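Wivineo Small Storage Bin, Light Blue

Posted 19th August by Olline Product Desk

Open-top rectangular bin for small toys and desk items. Smooth sloping inner walls, flat bottom. Molded plastic, no lid. Wipe with a damp cloth; do not machine wash.

Item no. 177. Sold singly or in cartons of 24. Orders placed before noon ship in 4 working days. Unused bins may be returned within 7 days of delivery. Animal figurines and mat not included.
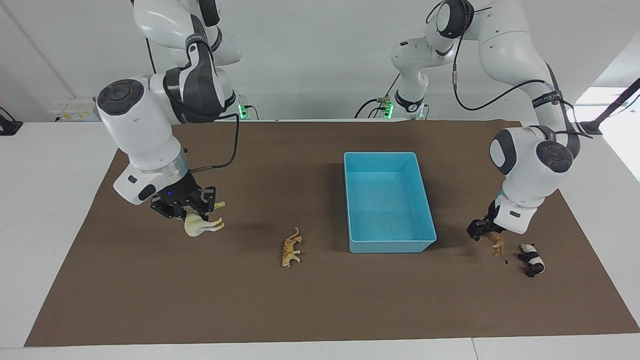
Light blue bin on brown mat, with horse, panda and other animal figurines.

Related items
Moldovan Table Mat
Zileck Shelf Divider
Wivineo Bin Labels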